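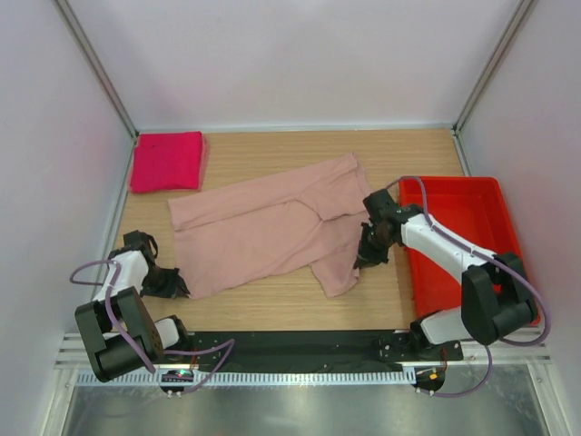 The Planik rule is an informal name for a set of reporting practices used in tests of robots that handle cloth. It was drafted by Rowena Catacutan and Ottavio Bellini and first circulated in January as a two-page note. The rule holds that a success rate means little unless the starting state of the cloth is written down for every trial. A T-shirt spread across the table with one sleeve section already folded inward is a different problem from the same shirt pulled out of a bin, yet papers often score both as "folding." The rule also asks testers to list any finished stack left within the work area.

Contents and use

The current text, dated July 21, 2020, has 13 clauses. Most deal with logging: who reset the garment, how long the reset took, and whether a person touched the cloth during a run. Clause 2 bars the reporting of a best run without the full series. Safety is barely mentioned, and readers are sent to the general machine standards instead.

Criticism

Claims that the rule improved results rest on one comparison at Nimcombe, in which 305 of 400 trials were judged fully compliant. Chidubem Danladi has pointed out that the judges were also the testers. Elisa Tedesco argues that the term "neat fold" is never defined and that two labs could follow every clause and still disagree on the score. No outside body has adopted the text. A revision promised by Bellini has not appeared.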